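Folding cells at Dosolar, month two

Dosolar's linen room handles 2000 pieces a shift, all folded by hand until April. The trial cell runs on Kilus software. 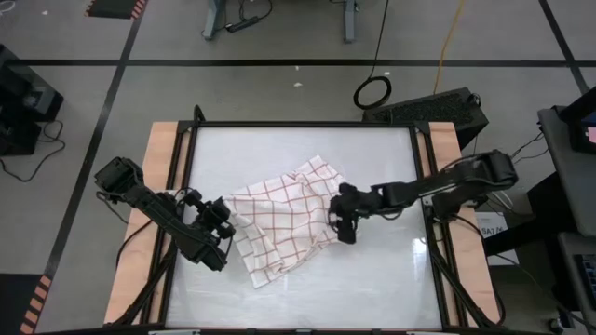

My job is the shift plan. Folding used to take 11 people; the plan now has two of them on exceptions. Checked towels are the awkward stock: bunched up with both grippers on the cloth, the grid bends at every crease, and a corner is hard to find by eye.

Wieser wrote the new job sheet. It adds 40 minutes of training and no pay grade, which the folders have raised.
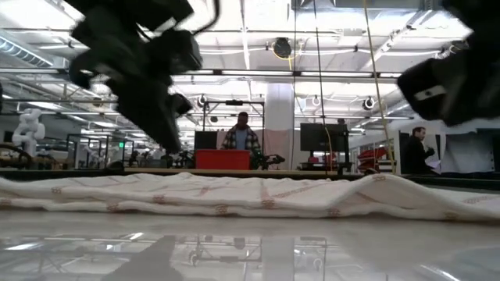
Towel across the table, both grippers above it.

Wrist strain complaints are down. Complaints about waiting are up. 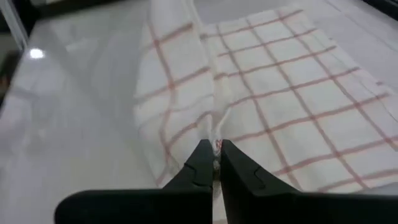
Open items

Pay grade for exception work. Rotation between cell and hand tables. Skorolex quote for a second cell, due before the next plan.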